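Reading time: 3 min
Home | Programs | Reports | Contact

Progress report on the Clusari desk-tidying kit

Dear Nomvula Matlala,

I hope September is treating you kindly, and thank you again for your patience while we waited on parts. You asked for a plain account of how the Clusari kit is doing before Plerix decides whether to put it on the list for the Zwane school offices, so I have tried to keep the jargon out (not always my strong point).
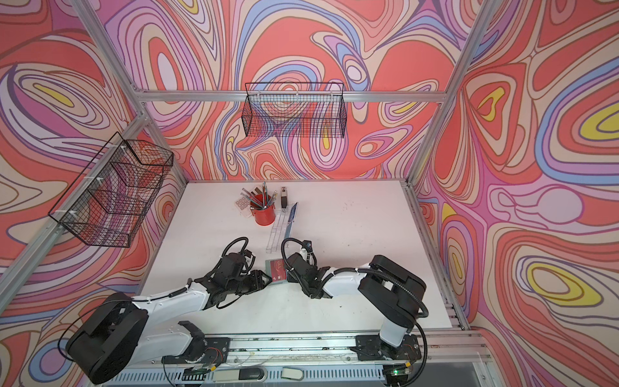
Clusari is sold as a two-arm kit for sorting and putting away stationery, and the two-arm part is what your grant lets us look at properly. We have now done 108 runs, each 15 minutes long or less, using the sort of things that pile up on a front desk. A good share of the work is the shared hold, with both grippers on one flat item above the table, and we chose it because it shows up timing faults very quickly. Putting both arms on the one rail along the front makes them easy to line up, and I was glad of that during setup.

Flat, stiff items are where the kit earns its keep. Softer things with covers and loose pages are slower going, and the finger settings matter a great deal more than the manual lets on. I would ask the supplier, Fullo, to rewrite that chapter - it sent us down the wrong path for most of an afternoon! They have been kind and quick on the phone, I must say, and have promised us a fresh copy. 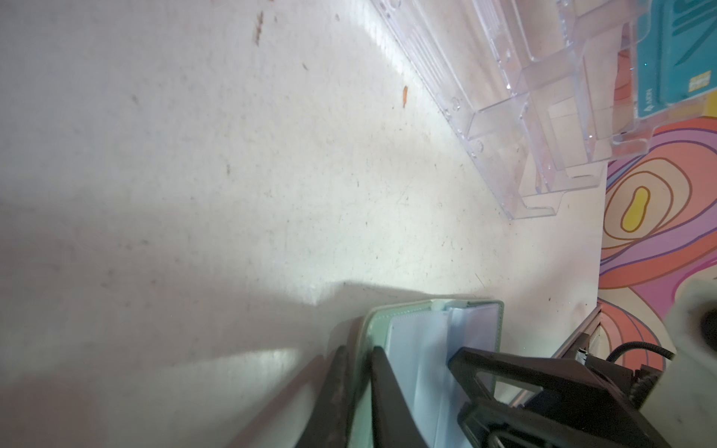 Costs and what is left to do

The grant was $3000 and we are inside it. The largest single item was a spare set of fingers, which I would recommend any school office order at the start. We have 7 test sessions still to go, and most of them will be given over to handing thin items from one arm to the other.
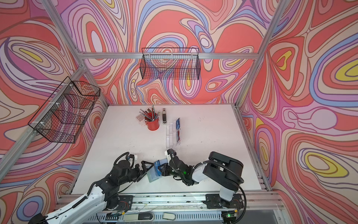
I would also like to spend one of those sessions with someone from a school office at the controls, simply to hear what they make of the setup screens. Those of us who have lived with the kit for weeks are poor judges of what is confusing, and I suspect the first page alone could do with half as many options.

My leaning at present is toward a yes for the flat-item package, with the softer items left until the new manual chapter arrives. I will send the full run sheets with my next letter, and you are very welcome to call any morning before ten if you would like to talk any of it over.

With warm thanks,
Khang Đỗ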